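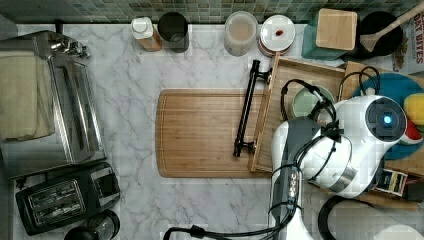 Home Articles Issues Authors Search

4.2 Rules for the work surface

The recording rules used at the Kavunberg site were drafted before the first kitchen sessions and revised once, in September. They cover counter work by a single arm operating among ordinary household goods. Figure 3 shows a counter during a session.

Figure 3. Counter with cutting board, black metal handle bar, tray and robot. Small appliances stand along the left side.

Rule 1 concerns loose hardware. A handle, hinge or bracket that is not fixed to an appliance is logged as a separate object and given its own label. In the first version of the rules such parts inherited the label of the appliance, and 105 of 1,465 episodes had to be relabeled.

Rule 2 concerns cables. The operator notes every cable that crosses the counter in the area reached by the arm. Cables looped over the robot body are recorded under a separate code, as they move with the arm and their position at the start of an episode does not hold for its full length.

Rule 3 concerns background items. Containers along the wall stay in place for a full block of episodes. An item set on a lid is treated as part of the background unless the task names it. Printed packaging may remain in view.

Compliance was checked on 242 episodes by two reviewers working independently. Rule 2 produced most of the disagreement, chiefly over cables near the edge of the reachable area. The Rulska guideline, which we otherwise follow, sets no limit for this case. We adopted the larger of the two areas proposed by the reviewers.

Comments (3)

Remo Pfister: Does Rule 1 apply when the part is lying on another object, such as the board in Fig. 3? Our own sheet would code the pair as a stack.

Hiyori Mizuno: Yes. The part gets its label and the board is entered as its support. We do not use a stack code.

Hung: The Rule 2 code for body cables is missing from the appendix table.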